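Paper Cups and Table Covering: Frequently Asked Questions

Answers for anyone ordering or storing the Skallico pastel cup range, or covering a table with Dadia brown paper. Last revised in November.
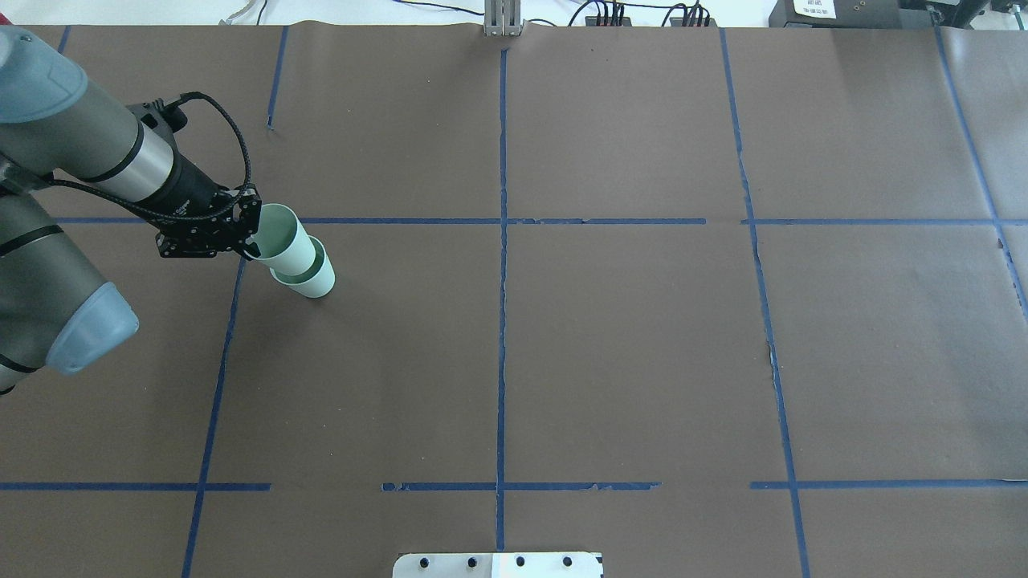
Nesting and separating

Why do two nested cups stick together?
The cup wall tapers, so the outside of one cup wedges against the inside of the next. Pushing down on the stack tightens the wedge. Humid storage makes it worse — paperboard swells slightly and the gap closes.

How do I separate them without crushing the rim?
Hold the outer cup near its base and turn the inner one a few degrees before pulling. Don't squeeze the outer cup at the same time. If the pair still holds, tap the base of the outer cup lightly with a fingertip and try again.

Can I leave cups nested on their sides?
For short periods, yes. Over several weeks the lower side of the wall flattens and lids stop fitting. Store sleeves upright.

How tall can I stack loose cups?
Up to 30 on a level surface. Above that, keep them in the sleeve.

Can mint green cups be nested with other colors?
Only within the same size. The taper differs between the small and large cups, and mixed sizes jam.

Table covering

Which side of the brown paper goes up?
The matte side. The smoother side slides less against the tabletop and takes tape poorly.

Which tape should I use to mark out sections?
Blue painter's tape. It comes off most finished tabletops cleanly, although it can lift fibers from the paper if pulled fast. Peel it back low and slowly.

Do the tape strips need to meet exactly?
No. Small gaps have no effect on a marked grid as long as each line can be followed by eye. Overlaps are a bigger nuisance, as a cup base can rock on the extra thickness.

How long can the tape stay down?
We recommend no more than 9 days. In direct sun, reduce that to 5.

Ordering

How many cups are in a full case?
1,540, packed in sleeves. Half cases are available from the Erkport warehouse only.

Who handles damaged sleeves?
Write to Nerea Cuesta in customer returns and include the batch code from the sleeve label. Questions about paper rolls go to Hajar Mahrous.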